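Landry round placemat, silver and red

The Landry is a large round placemat with a wide border in silver colour and a ribbed centre in red-orange. We sell it in the Fetora table collection, together with the runners and the napkins, and it is the one our customers ask for most when the evenings become dark.

The border is worked in close rows that go round and round, like thin cords laid side by side. In the low light of a dining room the rows catch small points of light, and this is the reason many people use the Landry with candles. The centre is quieter. It has fine ridges which follow the same circle, so a plate stands well on it and a glass does not slide so easily.

Annelies Jansen, who chooses the colours for Fetora, wanted a red that is warm and a little bit rusty at the edge, not the bright red of Christmas shops. You can leave it on the table from October until spring and it does not look like a decoration that somebody forgot to put away.
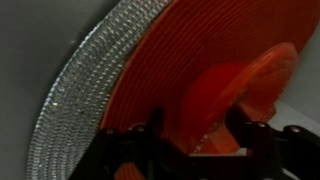

Landry in silver and red: the woven border and the ribbed centre, seen close.

Because of the ridges, the colour changes with the light. Near the border you can see darker and lighter lines one beside the other, and towards the middle they become softer. On a grey or dark table the silver edge shows best. On pale wood it is more discreet — some customers prefer this, and they put a dark cloth only for guests.

Details

Shape: round
Colours: silver border, red-orange centre
Use: indoor, for table or sideboard
Sold: one piece, or in a set of 3
Article: Landry 31

How to take care of it

Wipe with a soft cloth, almost dry. For crumbs between the ridges we recommend a small brush, moved along the circle and never across it. Do not put it in the washing machine or the dishwasher, and do not iron it. Very hot pans need a proper trivet; the Landry is made for plates.

Please keep it flat. If you must store it standing, do not lean it for many weeks against a wall, as the edge can take a bend. When this happens, put it under some heavy books from Monday to the weekend and in most cases it comes back.

Delivery and returns

Orders leave our store in Drirnton within 5 working days. The mats travel flat, with paper between them. If the colour is not what you expected, you can send them back unused in the same box — write first to Lucía Palacios in customer service, and she will send you the label.

Goes well with: Adwood napkin rings, Fetora long runner in grey.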